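Home Gigs Hall Hire Contact Search this site…

Filed under: Backstage & Safety

Pre-show check, Prusholm Hall, December 3, 2024

Fire exits: clear, both of them. Lovely!
Stage power: tested and tagged. The Konditz desk sounds glorious.

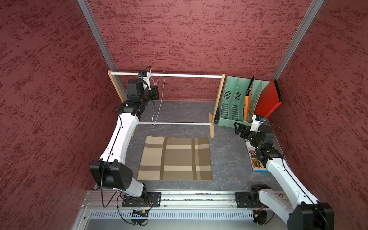
Drum riser: 2 bolts tightened, solid as a rock now.
Sound level: peaked at 37 over the limit in April, so watch the horns (but what horns!).
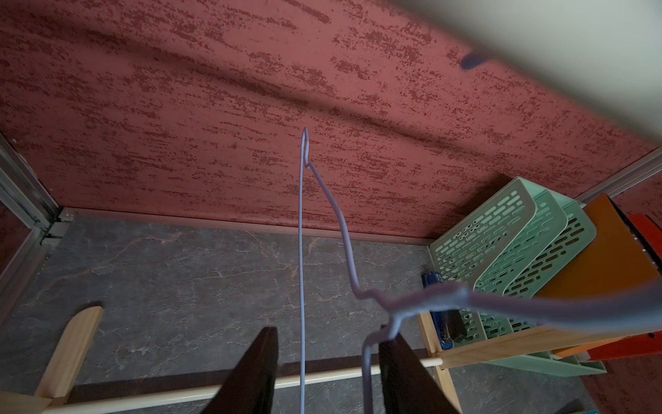

Lavender wire hanger

Cables: taped down, needs 3 more mats by the bar.
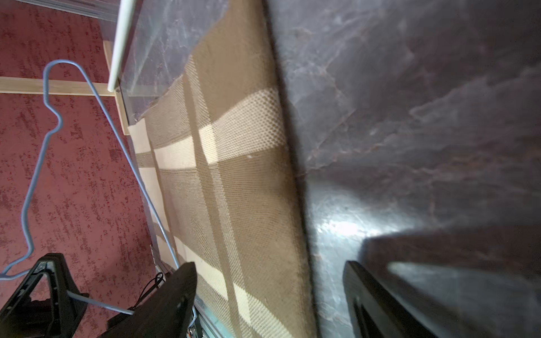

Plaid cloth, tan and beige

First aid kit: full.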